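Plorden Manipulation Study
Interim progress report to the Nimik program office
Saturday, August 29, 2020

Work since February has centered on the plug task in the guest-room setting: a small green plug-in device and a power strip with blue sockets, on the surface in front of the shelf unit.
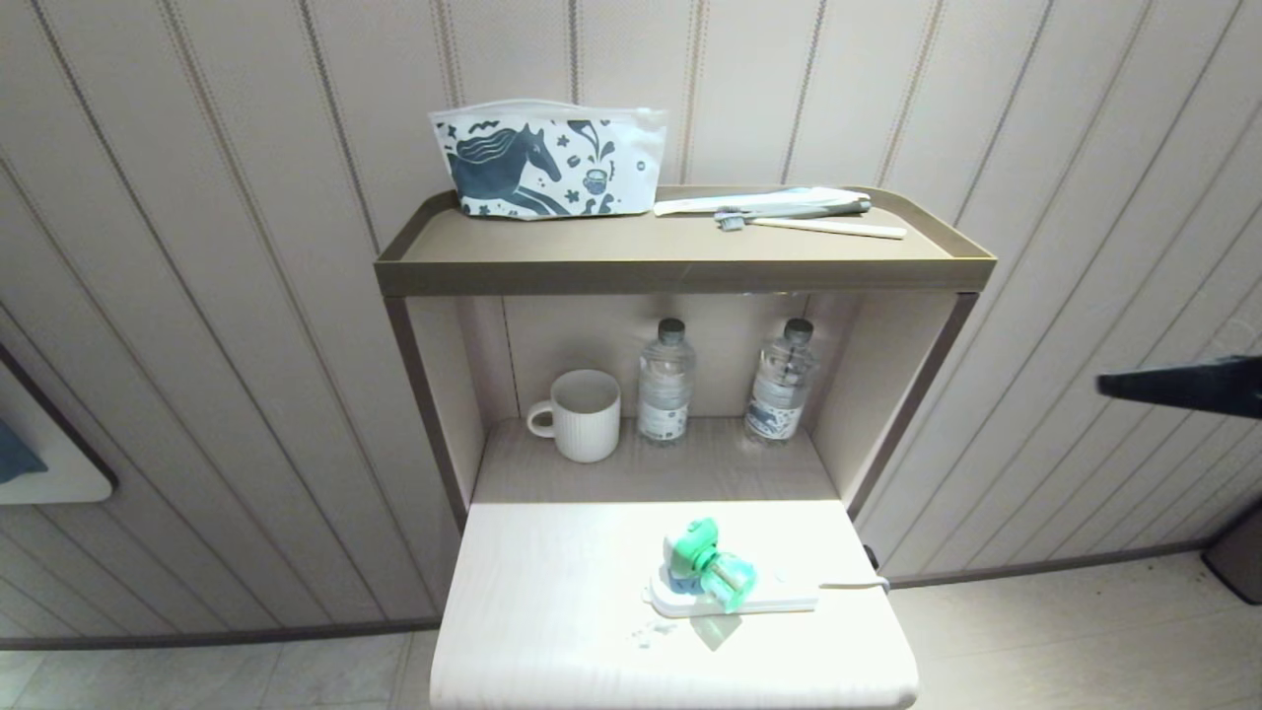
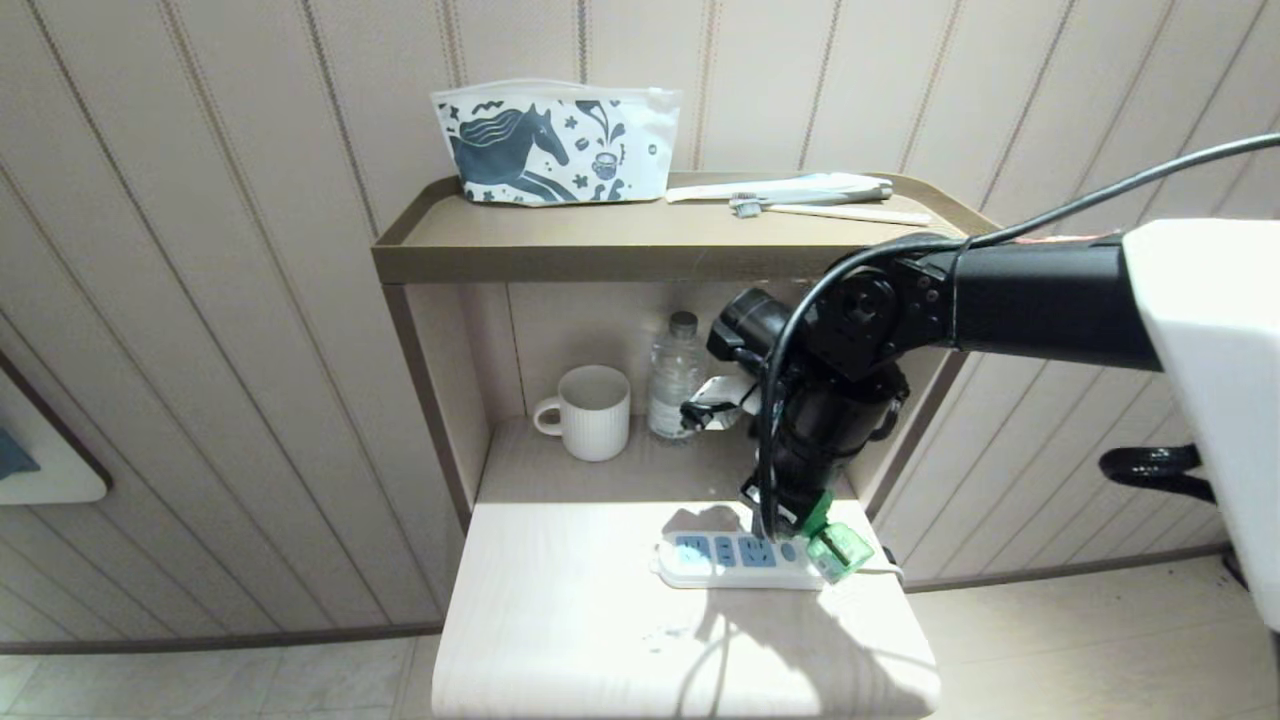
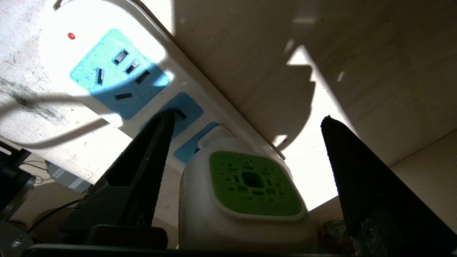 Shelf and power strip setup, with head views first and the wrist view last.

The Erkia policy is trained on 138 demonstrations of this task. It takes head and wrist images as input and outputs arm motion and gripper width. In the earlier version the wrist view was used only for the final approach – it is now used throughout.

Training was run for 1,000 epochs. Of the 11 evaluation runs scored to date, two failed, both through angular error at the socket. Grasping was not a cause of failure in either run.

Open items:
Force limit during insertion is still set by hand.
Changes in daylight have not been tested separately.
The Adebisi baseline has been ported but not scored.

Next period: score the baseline on the same start positions, then repeat the evaluation with the strip rotated. No change to the budget is requested.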